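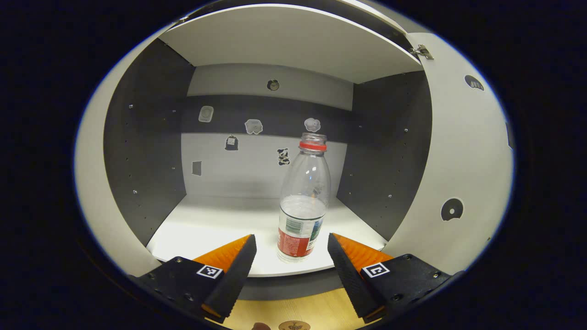 4. Fitting and Adjusting the Shelves and Doors

Read this section through before starting. It covers the Kulham base and wall cabinets in all widths. For the Kulham corner unit, see Section 6. The carcass must already be assembled, leveled and fixed to the wall as described in Section 3. Doors adjusted on a carcass that is out of level will drift as soon as the cabinet is loaded.

Tools required: No. 2 Phillips screwdriver, spirit level, tape measure, pencil. Do not use a power driver on the hinges.

4.1 Shelf pins

1. Choose the shelf height. The bottom edge of the shelf will sit level with the top of the pins.
2. Count the holes up from the cabinet floor on the front left row and mark the chosen hole lightly in pencil. Repeat for the other three rows.
3. Push a pin into each marked hole until the collar is flush with the panel. If a pin will not seat, clear the hole with a cotton swab. Do not drill it out.
4. Tilt the shelf, pass it between the side panels and lower it onto the pins with the finished edge facing forward.
5. Press down on each corner in turn. A shelf that rocks has one pin in the wrong hole.

NOTE: Pins from the older Wikton range have a thinner shank and will work loose. Use only the pins in bag C.

CAUTION: Maximum load is 13 kg per shelf, evenly spread. Do not store heavy items on a shelf supported by fewer than four pins.

4.2 Hanging the door

1. Decide which side the door will open from. Hinge plates can be fitted to either side panel.
2. Screw the plates to the pre-drilled holes. Tighten by hand until snug.
3. With a second person holding the door, hook the front of the upper hinge arm onto its plate and press the rear until it clicks. Do the same at the lower hinge.
4. Open and close the door slowly. It should move freely through its full travel without touching the top panel.

CAUTION: Do not let go of the door until both hinges have clicked. A door held by one hinge can tear the screws out of the panel.

4.3 Adjusting the door

Each hinge has three screws. Turn them a quarter turn at a time and close the door after each change.

Side screw (nearest the door): moves the door left or right. Use the upper and lower hinges in opposite directions to correct a tilt.
Depth screw (rear): moves the door toward or away from the carcass.
Height screws (on the plate): loosen on both hinges, slide the door, retighten.

The gap between adjacent doors should be 3 mm along its full height. If it cannot be reached within the range of the side screw, check the carcass diagonals again (Section 3.7).

4.4 Soft-close damper (Dunne type, optional)

1. Clip the damper over the arm of the upper hinge.
2. Doors wider than 600 mm need a second damper on the lower hinge.
3. To switch a damper off, slide the tab toward the carcass.

Replacement pins and plates are listed under part number 151 in the Lako spares sheet. Order by bag.

Section revised in August by Kjell Tangen. Changes: 4.3, height adjustment; 4.4, second damper added.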